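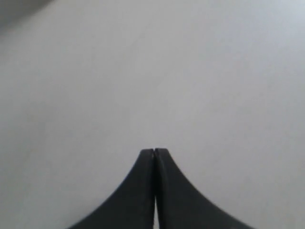 The gripper, closed.

Imelda Gatchalian had the figures in a school exercise book, the sort with times tables on the back, and she had ruled the columns herself because she didn't trust the printer at Gorport to keep them straight. The quote from Lavoie came to 2,876. The quote from Nuston came to 2,520, but it left out the spare fingers, and when she had telephoned to ask, a very pleasant young man had told her that spare fingers were 600 for the set and would she like him to put some by.

"So it's dearer," said Gordon McKinnon, who had come in for his tea and stayed for the argument.

"It's dearer if we break one."

"We'll break one."

She couldn't very well say they wouldn't. Gordon had been packing pots at Gorport since before her mother ran the office, and he had seen a conveyor, two label machines and a forklift come through the big doors with ribbons practically on them, and go out again on the back of somebody's lorry.

The picture was up on her screen, and he bent down to it with his mug held well out to one side - he was always careful like that, bless him, around anything with a plug. Two black fingers, shut together, and pale grey behind them.

"Looks like a church," he said at last. "A steeple, like. It's got a wee split at the top."

"That's where they meet, the tips."

"And they don't meet at the bottom. You could post a letter down there."

"You couldn't, Gordon. It's a sliver."

"A thin letter." He drank some tea and thought about it. "What would it pick up, then? My saucers?"

"Saucers, lids, the little salt pigs. Fleleo wants the whole June order boxed in 7 days, and I can't ask you to do that again with your shoulder."

He was quiet for a bit, and she was sorry she had mentioned the shoulder, which she had promised herself on the bus that she wouldn't. She turned a page of the exercise book and turned it back again. Outside, someone was whistling and dragging pallets about.

"Put the spares in," Gordon said. "If you're going to ask for the thing, ask for all of it. Your mother always asked for half and then had to go back."

So Imelda sharpened her pencil, wrote 19th March at the top of a clean page, and began ruling the columns again, with one more line in them than before.

"And a stool," said Gordon, from the door. "For whoever has to sit and mind it."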